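Stop Ranking Grippers by Payload

Most gripper comparisons I am sent begin with a table of payload, stroke and maximum force. The table is easy to fill in because the numbers come off the data sheet. It says very little about whether a gripper can take a loaf of bread out of a basket, and for light food handling that is the job being bought.

My position is that finger geometry and cable routing should be scored first, and force should be a pass/fail line at the bottom of the page. I did not hold this view in October, when we bought the Ukine on the strength of its force range. We have run it and the Braltia since then on the same basket task, and I have changed my mind on nearly every weighting we used.

Bread in a basket is a fair test. The basket has a rim that stands in the way of the fingers and sides that limit how far they can open once they are inside. A braided loaf has an uneven top and no pair of flat parallel faces. The amount of force needed to lift it is small, and both grippers have far more than enough. What separates them is how they get to the loaf.

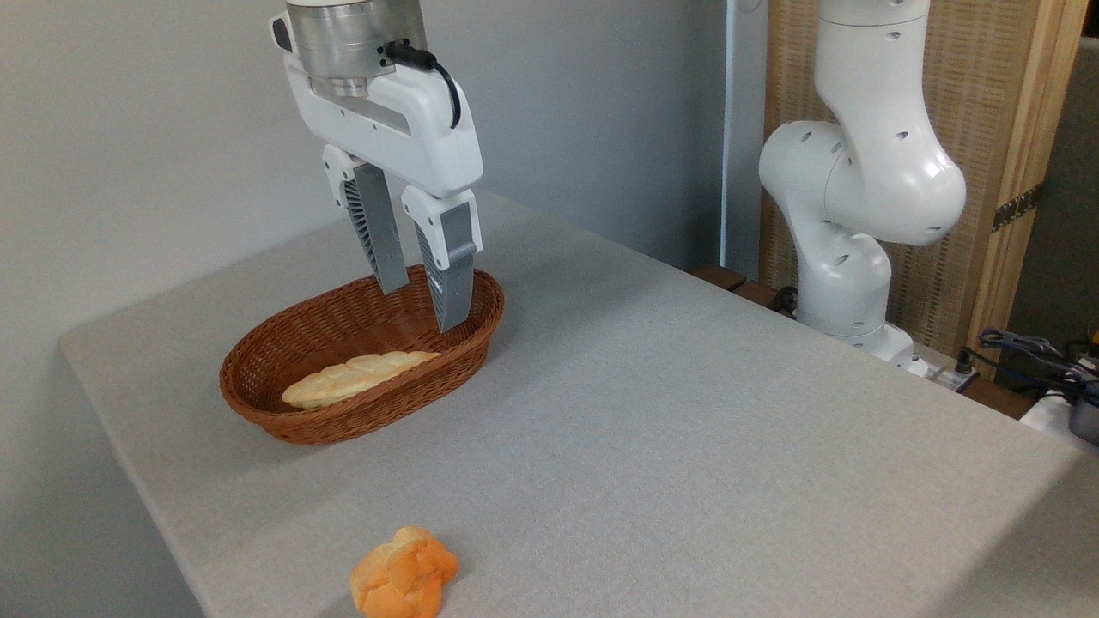 Consider approach angle. A parallel gripper coming straight down needs clearance for the outer width of both fingers plus whatever opening the object demands. Near a basket wall that clearance is gone on one side. The options are to rotate the wrist, to narrow the opening and accept a tighter margin, or to close on the object off center and let it shift. None of these appears on a data sheet. In our log, 44 of 101 attempts with the stock Ukine fingers ended in a contact with the rim or the wall before the jaws closed. With the slimmer Braltia fingers it was 7 in the same number of attempts. The force setting was identical throughout.

A fair objection is that fingers can be replaced. They can, and we print our own. But a replacement finger changes the stroke you can use, the stiffness at the tip and the calibration of the tool point. If the evaluation was done on stock fingers and production runs on something else, the evaluation has to be repeated. I would sooner see vendors ship two finger sets and publish results for each.

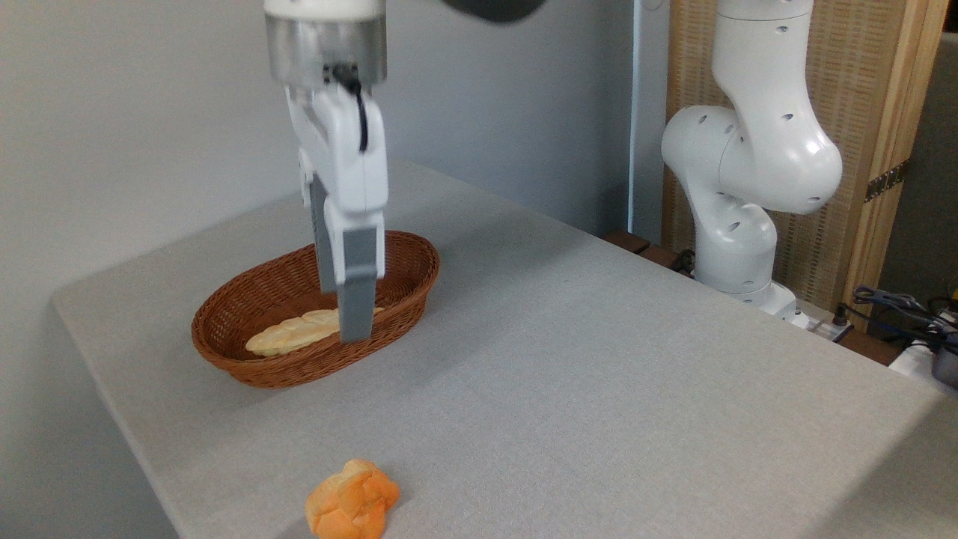 Addo Trultutora
Senior Engineer, End-Effector Evaluation

Cable routing gets even less attention. A gripper cable that leaves the side of the flange takes up space the planner usually does not know about. At moderate wrist rotation it makes no difference. At the end of the rotation range it pulls on the connector or swings toward the work. We lost more hours to connector faults than to dropped objects, and the fix was a longer loop and a software limit on the last wrist joint. That limit then removed some of the approach angles I described earlier. The two problems should be scored together.

Camera placement belongs in the same discussion. A fixed camera beside the table sees the rim and the outer face of one finger well, and sees the far finger badly once the gripper is down in the basket. A wrist camera has the reverse problem and adds a second cable. We have stayed with fixed cameras for comparison work, mainly so that every gripper is judged from the same viewpoint.

For a team starting an evaluation now, I would record first contact for every attempt, including the successful ones. Note which surface was touched, by which finger, and at what wrist angle. Success rate alone hides a gripper that scrapes the basket on every descent and still comes up with the bread.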